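Atico Cup final: 30–30 and we take it on tries

Started by northstandnoise, 2024-05-22

northstandnoise
Still haven't got my voice back. Anyone who wasn't at Clina missed the best game of rugby I've seen Brostside play in any competition, and I include the promotion year. 20–8 down at the break, a man sent off just before it, and we still got back level and won the thing four tries to three. Fourteen men for the whole second half AND extra time! I'll write up the details below when I've had a cup of tea, but get your thoughts in.
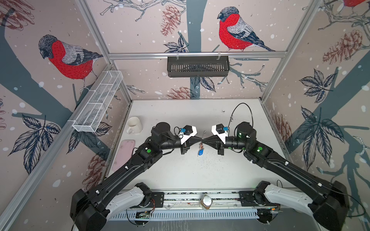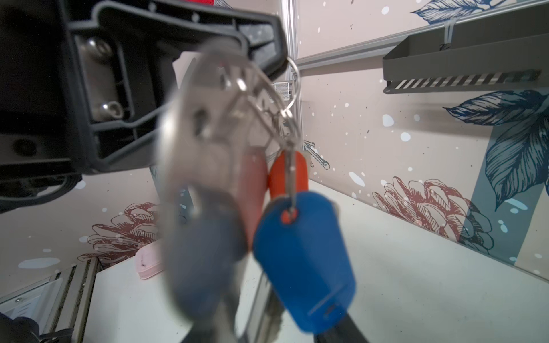
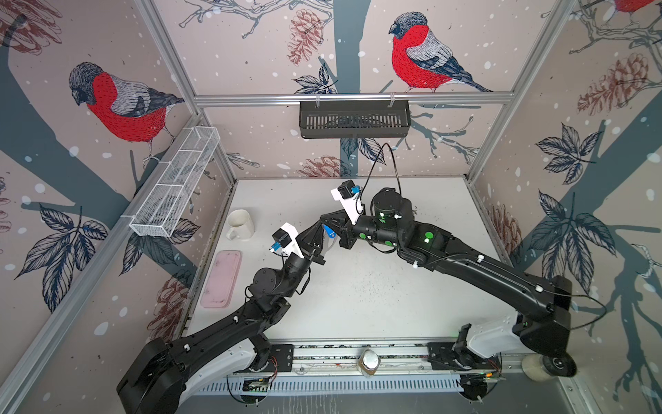

bluehoops_quez
Well played from a Quezada fan, but I can't pretend I like how it was settled. You score 30, we score 30, nobody gets a point in extra time, and then somebody looks at a rule sheet and hands over a cup. I'd have taken a replay. I'd even have taken a kicking competition, and I hate those.

northstandnoise
Fair enough, and your lot were brilliant company on the bank by the way. But the rule was in the programme! Page two, level after extra time goes to most tries. Both sides knew it when they ran out.

ruckandroll
Tea had? We want details.

northstandnoise
Right then. First half was all Quezada. Their fly-half kicked everything, two tries converted and two penalties on top, and the only thing we had was our penalty and that try in the corner when the winger got his arm free. I thought the conversion was going over, it started well outside the post and just never came back.

Then the red. High tackle, I've no argument with it, and I honestly thought about going to the car. So glad I didn't. We came out after the break and just kept the ball – pick and go, pick and go, ten metres at a time – and the number eight went over from the back of a scrum we had no business winning with a flanker out on the wing. You could feel the whole bank wake up after that.

Second one came from a charge-down, third from the driving maul everyone knew was coming and they still couldn't stop. Quezada got their third try in between and a penalty to go with it, so it never felt safe for a minute. Then our last penalty to make it 30 each, from bang in front, and I couldn't watch.

lineout_larry
That maul was lovely. We've been working on the short throw to the front since February and it's the first time it has come off twice in one match.

bluehoops_quez
The maul was legal, I'll give you that. The charge-down wasn't. He was a yard offside when our nine passed it, I was level with him.

ruckandroll
I was level with him too, on the other side, and he was on. So there we are.

bluehoops_quez
Ha, no we're not. But carry on.

thirdxvprop
On the tie-break, I'm with bluehoops, and I've followed Brostside longer than most on here. Tries as the decider sounds romantic but it changes how a side plays. Quezada had a penalty in front of the posts with the score level in extra time and hit the upright. If that goes in they win 33–30 and tries don't come into it. But at 30 each we were perfectly happy to boot it off the park for the last few minutes, and I didn't enjoy that bit at all. Play until someone scores, I say.

northstandnoise
With fourteen men who could hardly stand up? The second row was being held upright by the other second row! I'd be worried about somebody getting hurt. I do take the point about kicking it off the park, it wasn't pretty, but what else would you do?

lineout_larry
Same thing every time. Put it in row Z.

thirdxvprop
There isn't a row Z at Clina, there's a hedge.

ruckandroll
What was the gate? It looked packed from the clubhouse end.

northstandnoise
1,069 over the tannoy. For a county cup final at a ground with one stand! The league game there in February had so few in that I could hear the touch judge's boots.

saturdaysub
Couldn't be there and was refreshing the score feed all afternoon, which stuck on 30–27 for what felt like a week. Who took the last penalty, was it the full-back? The feed just said "Brostside pen".

northstandnoise
Full-back, yes. The ten had gone off with cramp by then. He hadn't kicked at goal all season as far as I know, and he took ages over it.

bluehoops_quez
He struck it well. Annoyingly.
For what it's worth our coach said in the bar afterwards that he'd be asking for the rule to be looked at before next season's draw. No sour grapes, he shook every hand in the room.

thirdxvprop
Good, I'd back him on that.

northstandnoise
I wouldn't, but I'd happily go through all of it again to find out. Does anyone know if the match video is going up? I want to see that scrum from the other side.

lineout_larry
It's being edited now, should be up on the club page by the weekend. Sound's terrible for the second half, there's someone screaming next to the microphone.

northstandnoise
Ah. Sorry about that.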